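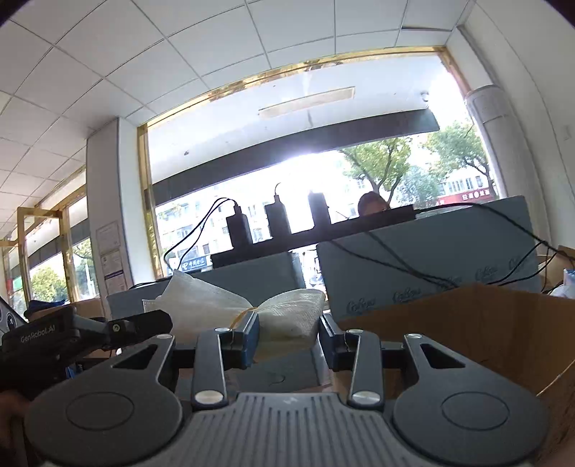

Wedding awards have got out of hand, and I say that as someone who has run a small dress shop in Rurnetham for long enough to have won two of them.

The last one had 68 categories. Mine was for alterations, and I was pleased with it for an evening. Then the invoice came for the winners' package: a window sticker, a web badge and a framed certificate. The sticker alone cost more than I charge to take up a hem.

Most of these awards are decided by public vote. Vider, the bridal shop on the ring road, got 1,376 votes last year and Godinho got 1,274. Both make good dresses. The difference between them was that Vider has more followers and asked them more often. Nearly everyone who voted had never seen the inside of either shop, and no judge turned over a seam or looked at how a zip was set in.

I don't blame the shops. Brides do look for the badge, and a shop without one starts to look as if something is wrong with it – so we all enter, year after year, and pay.

I would like fewer categories and judges who can sew. Let them handle the dresses and talk to a few brides after the wedding, when the bill is paid and the hem has been danced on. Charge us an entry fee if need be, but give the winners their certificate for nothing.

I have left this April's entry form blank. The old sticker is coming off the door as well, once I find something that shifts the glue.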